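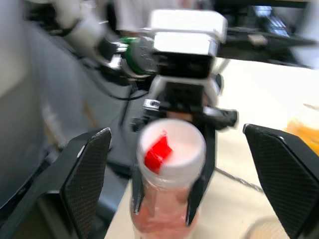
Progress report to Avix: two-arm handling bench, Skokovness
Period: to end of February
Prepared by: Theresia Lehner
Bench work and logging: Jhun Dagdag

1. Status

Work package 2 (camera placement) is complete except for the write-up. Work package 3 (gripper fingers and closing force) is under way and is expected to overrun slightly. Work package 4 (controller comparison) has started early on the left arm only. Spending is within the agreed budget and no change to the total is requested.

The task set is unchanged from the last report. The arms pick up, hand over, pour from, stir and put down ordinary drinks containers on a shared table. Containers are bought from normal shops and are not modified.

2. Camera placement

We compared the head view alone, the wrist views alone, and both together. The same start positions were used for each arrangement, and the run was stopped if either arm touched a container it had not been asked to touch.

The head view alone gives good positions in the plane of the table but poor height estimates for clear glass. The wrist views give a better final approach, but lose the container when the wrist turns past the vertical. Handover is the worst case for the wrist view, as the fingers of the giving arm cover much of the neck of the bottle. With both views in use, failed handovers fell to 13 in 600 attempts. Most of the remaining failures were late releases by the giving arm and cannot be put down to vision.
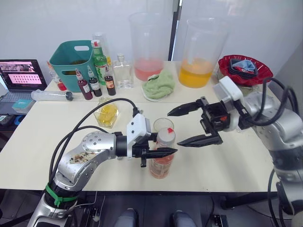 We therefore intend to keep both views for the rest of the project. The cost is in processing time. The wrist streams are now reduced to half their original size before they reach the planner, and we have seen no loss of accuracy from this.

Calibration between the head and the wrists drifts during a working day. Jhun Dagdag has added a short check at start-up and after lunch. It takes a few minutes and has removed a class of error that we had wrongly blamed on the fingers in the last report. Section 4 of that report should be read with this in mind. A corrected table will be sent separately.

3. Fingers and closing force

Two sets of Kodadura pads are being compared, one with a fine texture and one smooth. Both fit the same parallel gripper, so the change can be made without re-measuring the tool length.

On rigid glass there is little to choose between them. On thin-walled plastic the textured pads hold at a lower closing force, which reduces bulging and the resulting change in liquid level. The smooth pads are easier to clean and leave fewer marks on labels. Sticky residue affects both sets, the textured set more so. Pads are now wiped between blocks of runs, and the time is logged.

The closing force is currently limited to 40 per cent of the rated maximum. A higher limit was tried briefly and abandoned when a lid deformed.

Stirring was added to this work package at the request of Avix. A long bar spoon is a demanding load for a two-finger gripper, as contact with the side of the cup turns the spoon about the pinch point.
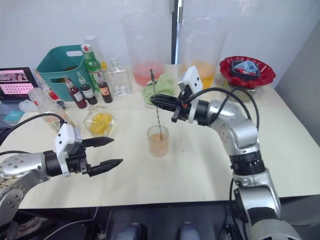
The turning is small at low speed but builds up over a run. Gripping higher on the shaft makes the tip less steady; gripping lower brings the fingers too near the rim. We have settled on a middle position and a slow circular path. A grooved pad would probably solve the problem but would be worse for bottles, and we do not propose to pursue it in this phase.

4. Controller comparison

The Lagman controller has been installed alongside our existing one. The two can be exchanged in software.

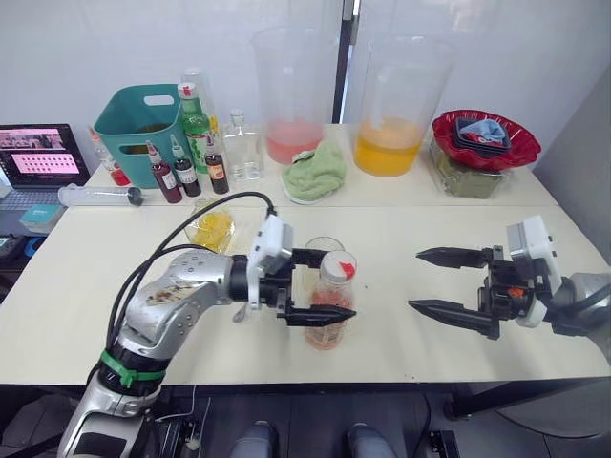

The first tests concern approach paths in tight spacing, where the existing controller tends to swing wide and then correct. In the standard layout an empty drinking glass stands just behind the jar with the white lid, and the left gripper has to reach the jar without pushing it back into the glass. The right arm waits with its fingers open. Lagman gives a straighter final approach and a shorter settling time, but its default stop distance is too cautious for this spacing and has to be lowered by hand for each container.

More than 1,000 approach runs have been logged. Results for the right arm will follow once its cable routing has been redone, as slack near the wrist limits the range over which a fair comparison can be made.

5. Risks and next steps

The main risk is time lost to pad changes in work package 3. If the overrun exceeds two weeks we will drop the smooth pads from the stirring tests.

Next period: finish the pad comparison, repeat the handover runs with Lagman on both arms, and send the camera placement write-up to Avix. We would be grateful for a decision on whether pouring into narrow-necked bottles is still required, so that suitable containers can be ordered.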